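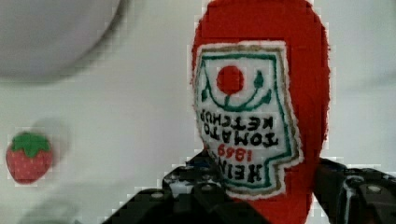 Plush toy in the shape of a ketchup bottle, with an embroidered label patch.

Venville Household Word List: Data Card

Version date: 2022-12-22
Maintainer: Duyên Văn, Leron Language Office

Summary
The Venville Household Word List records the everyday names that residents of Venville use for food, kitchen items and children's toys. It contains 3,000 entries collected from 345 speakers. Each entry gives the word as spoken, a standard spelling, the speaker's age group and the district.

Collection
Interviews were held in 44 homes and at the Đồng Street Library. Speakers were asked to name items in their own words and were not corrected. Consent forms were signed before each interview. Speakers under 18 took part with a parent present. 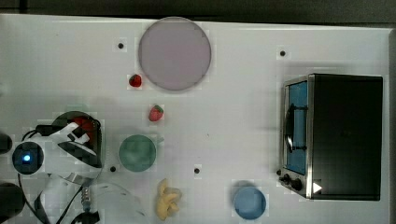
Where a speaker gave more than one name for the same item, all names were kept in the order given. Spelling was checked by two readers. Disputed spellings carry the mark "d" in column 7.

Files
words.csv: main table
speakers.csv: age group and district only
notes.txt: spelling rules

Known limits
Speakers over 60 make up more than half of the list. The northern district is thinly covered, and further interviews there are planned for January. Brand names used as common nouns were entered in lower case.

Access
The files are hosted on Flarkex and may be used for teaching and research with credit to the Leron Language Office. Requests for the audio must be made in writing to the maintainer.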